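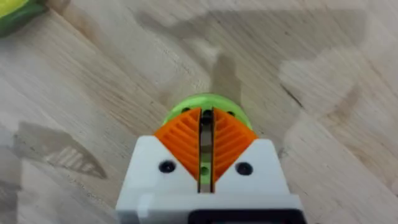 Wrist camera, fingers almost at the green disk.

Home Blog Projects Reading About Archive Search

Shadows, stale transforms, and a very patient green disk

20 May 2024

I promised a few of you a follow-up to the post about the wrist camera tracker, and then I kept putting it off because the tracker kept changing underneath me. It's settled down enough now that I can write about it without being wrong by dinnertime, so get yourself a coffee, this one runs long.

A quick recap for anyone who's new. The goal is small: the arm goes out over the table, the wrist camera finds the disk, and the last part of the approach is steered by what the camera sees instead of by the pose we worked out from the fixed camera earlier. The software is three pieces. Narkum is the perception node (mine, mostly). Trekport is the planner, which Senthil Reddy started and which a lot of us have poked holes in since. Between them sits a thin layer that turns "the disk is over there in the image" into "move the gripper this way, please," and that thin layer has eaten most of my spring.

The shadow thing

I picked a lime-green disk as the first target because I figured I was giving myself a gift. Bright green on pale wood! You could segment that with a color threshold and a prayer, and that is more or less what the first version of Narkum did. It worked beautifully when the arm was high up and got strange close in, right when I needed it to behave.

If you look at the wrist view you can guess why. There's the gripper's own shadow on the wood off to the left, with faint stripes in it from the ridges on the fingers, and a much bigger soft one across the top that comes down nearly to the disk. Those shadows travel with the arm. As they slide over the target the green gets duller on one side and stays bright on the other, and my nice tight threshold would quietly drop the dull side. The mask was still a pleasant blob, and the center of the blob was simply somewhere the center of the disk was not.

And then there are the fingers, which cover the near part of the rim at the end of every approach. So even a perfect mask is missing a bite, and the centroid leans away from the gripper. The controller believes the centroid and reaches a little too far. I spent an embarrassing number of evenings tuning gains to fix what was really a geometry problem. Divya Kurian looked over my shoulder, asked why I was averaging pixels when I knew the thing was round, and went back to her lunch.

So now Narkum fits an ellipse. It takes edge points from the part of the rim it can see, throws out anything that falls inside a fixed finger mask (the fingers don't wander much in the wrist view, one mask for open and one for closed has been plenty so far), and fits what's left. The small dark holes on top of the disk are useful too. I use the center one as a check: if the fitted center and the hole disagree by more than a few pixels, the frame gets marked as doubtful and the controller coasts on its last good estimate. I was going to do something clever with the others for orientation, and I may still, but the disk doesn't much care which way around it gets picked up and neither do I at the moment.

For the color part I moved to a looser threshold on hue alone and let the ellipse fit do the fussy work. I replayed 731 saved wrist frames through the old version and the new one, side by side, and that replay did more for my confidence than any live run had. I can't recommend this enough. Save your frames, save them with the joint states, and make the replay tool so easy that you'll use it when you're tired. Mine is one command with a folder name after it, and it writes out a strip of little thumbnails with the fitted ellipse drawn on top, worst ones first. The sorting is the good bit. I used to scroll through everything from the beginning and get bored before I reached anything interesting!

43 milliseconds

The second problem was time, and it took me much longer to see because it looked so much like the first one.

Narkum stamps each image when it arrives at the node. The camera, of course, took the picture a little before that. For a slow arm over a still table you'd think it hardly matters, and for a while I thought exactly that. But the wrist camera is riding on the thing that's moving, so a late stamp means we look up where the wrist was at the wrong moment, and put the disk in the wrong place on the table, and the error points along the direction of travel every single time. Approach from the left and the disk seems to sit a bit one way, approach from the right and it's the other way. I had been blaming the shadows for this, poor things.

Hilde Van der Linden suggested the test that cracked it. Leave the disk alone, sweep the wrist back and forth over it, and plot the disk's estimated position on the table against the wrist's velocity. If everything's lined up you get a flat smear. I got a lovely slanted line. Then you shift the image stamps by a constant until the line goes flat, and the shift that did it on our setup was 43 milliseconds. It's sitting in the config file now under a name Senthil hates, and I've left a long comment next to it so that whoever changes the camera driver will know to run the sweep again.

I did try to get the capture time out of the driver properly. I'll try again. For now a constant offset is good enough that the leftover error disappears into the compliance of the fingers, and those orange ridged fingers forgive a lot.

Keeping two arms out of each other's hair

Some of you asked how the planner copes with both arms over one table, so I'll say a bit about that, with the warning that this is Senthil's territory and he'd explain it better.

Trekport plans for both arms together when they have to be close, and separately when they don't. "Close" is decided by a swept volume around each planned path, fattened up by a margin. When the volumes don't touch, each arm just goes. When they do, one arm gets priority and the other is planned around it, and if that fails the planner tries it the other way around before giving up. The margin started out generous, and it was so generous that the arms spent half their lives being polite to one another.

The clutter makes this more interesting than I expected. The cup full of green foam is tall enough to matter for one of the grippers on its way across, and the rotary tool lies flat but it's long, so it shuts out a surprising number of approach angles to whatever is beside it. I had the cables down as a nuisance I'd get around to modeling later. Later came in February, when Nicanor Acuña pointed out that Trekport would happily plan a path through a long loop of cable as if it were air. We now have a crude keep-out shape for the cable, basically a fat curved slab drawn by hand, and yes, I know. It'll do. 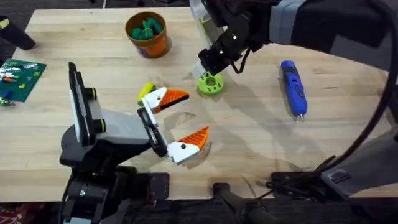

What's next on the list

First, the open and closed finger masks should really be one mask that follows the gripper opening. Halfway-open is exactly where Narkum is least sure of itself, and I've been getting by with a blend of the two that I'm not proud of.

Second, I want the doubtful-frame flag to reach Trekport. At the moment the controller knows when perception is unsure, and the planner doesn't, so it'll go right ahead and commit to a final approach on the strength of an estimate that's several frames old. Sharada Varma has a branch where the flag travels along with the pose and the planner slows down in response. I've read it twice and I like it, apart from the part where it touches every message type we have.

Third, and this one's for me, I'd like to try a target that isn't bright green. I've been spoiled. The green circuit board already gives the loose hue threshold a few extra candidates to think about when the wrist swings over that side, and so far the ellipse fit throws them out, but I'd feel better with something that didn't lean on color so heavily. There's a small yellow-green block I keep meaning to try as a middle step, with corners where the disk has a rim, so the fitting code will need a second branch and a bit more patience from its owner.

I've also been asked whether the replay tool will be released. I'd love to. It has a couple of paths from my own laptop baked into it, and a progress bar that counts backward, so let me clean those up first. If you have a favorite way of measuring camera latency on a moving wrist, please leave it in the comments — I read all of them, even when it takes me a while to write back.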